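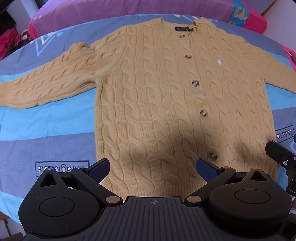
Progress report to the Skamard Fund, March
Project: Restoration of the Girnell horror shorts
Prepared by: Myrto Stamatopoulos, project lead

1. Status
Scanning is complete on 2 of the 4 films in the grant. The third, Costa, is on the scanner now. The fourth, Resano, has not started and is behind schedule for the reasons given in section 3.

2. Work completed
Lachlan Cartwright inspected and repaired all reels before scanning. He logged 786 defects across the four titles, mostly torn perforations and failed tape splices. Cement splices were left alone where they held. Each defect is entered in the repair log by reel and footage.

Dirt removal on the two scanned films is done by hand, shot by shot. Automatic cleanup was tested and dropped after it erased rain and sparks in the night exteriors. Grain has been kept. Both films were graded against the director's own print, and the cellar sequences are darker than in the old video release.

3. Problems
The sound negative for Resano shows vinegar syndrome in the second reel, with enough shrinkage that it will not run safely on our equipment. Glykeria Makris is comparing it with a magnetic track held by the composer's family. The track is complete but runs at a slightly different speed from the picture, and the screams in the final reel drift out of sync. She expects to correct this in sections.

Subtitles for Costa also need a new pass. The existing file was timed to a shorter cut.

4. Budget
Spending is within the approved lines except for storage cans, where we are over by 200 dollars. We ask to cover this from the travel line - no travel is planned before the next report.

5. Next period
Finish scanning Costa. Deliver sound tests for Resano to Iason Kalogeropoulos for review. Lefteris Pappas will send the rights paperwork for the two finished films separately, with the signed screening agreement.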